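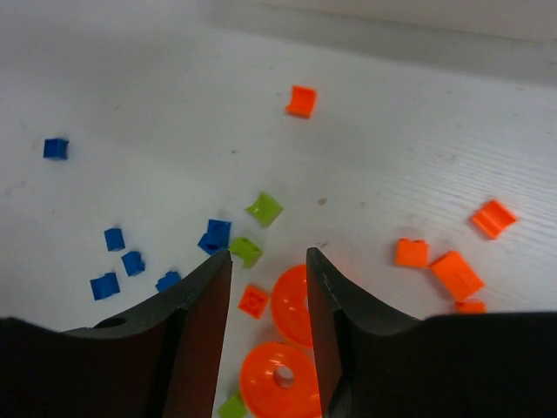 Zetport ist ein Legespiel mit kleinen Steinen aus Kunststoff, welches man auf jedem Tisch spielen kann. Viele Fragen, die uns per E-Mail erreichen, betreffen gar nicht die Regeln, sondern das Ausbreiten und das Aufräumen der Teile. Bitte schütten Sie die Steine zuerst auf eine helle, glatte Fläche. Auf einem blassen Tisch sind die blauen, gelbgrünen und orangen Teile leicht voneinander zu unterscheiden, auch wenn sie verstreut liegen. Die Antworten unten hat Damilola Odukoya zusammengestellt.

Start Spiele Ersatzteile Fragen Kontakt

Wie viele Teile gehören in den Beutel?
Im Grundspiel sind es 60 Teile, in der großen Ausgabe für Schulen 201. Die Zahl steht auch innen auf dem Deckel. Bitte zählen Sie vor dem ersten Spielen einmal nach und schreiben Sie uns, falls etwas fehlt.

Müssen die Steine nach Farben sortiert werden?
Für das Spiel nicht. Für das Aufräumen empfehlen wir es aber, besonders in Gruppen mit mehreren Kindern. Jedes Kind bekommt eine Farbe und sammelt nur diese ein. Die orangen Scheiben nehmen viele Kinder am liebsten, darum sollte man bei jeder Runde wechseln.

Manche Steine haften aneinander. Ist das ein Fehler?
Nein. Die Steine der Serie Pudus lassen sich zusammenstecken und gehen am Anfang etwas schwer auseinander. Ziehen Sie bitte gerade und nicht schräg. Messer oder Schere sind dafür nicht geeignet, die Kanten werden davon rau.

Wie reinigt man die Teile?
Mit lauwarmem Wasser und wenig Spülmittel, danach auf einem Tuch trocknen lassen. In die Spülmaschine dürfen sie nicht. Die Beutel aus Stoff kann man bei niedriger Temperatur waschen.

Ab welchem Alter ist das Spiel geeignet?
Wir empfehlen es ab 7 Jahren. Wegen der kleinen Teile darf es nicht in die Hände von Kindern unter drei Jahren kommen. Nach dem Spielen schauen Sie bitte auch unter dem Tisch und zwischen den Polstern nach.

Kann ich einzelne Steine nachbestellen?
Ja, über die Seite Ersatzteile. Geben Sie dort Farbe und Form an. Teile aus der alten Serie Vernier haben wir nur noch in Blau. Die Steine von Ağca passen leider nicht zu unseren, sie sind ein wenig breiter.

Wann kommt die nächste Lieferung?
Die Schulausgabe ist im Moment ausverkauft. Im Oktober erwarten wir neue Ware. Vorbestellungen nehmen wir gerne schon jetzt per E-Mail an.

Zuletzt aktualisiert: 13. September 2018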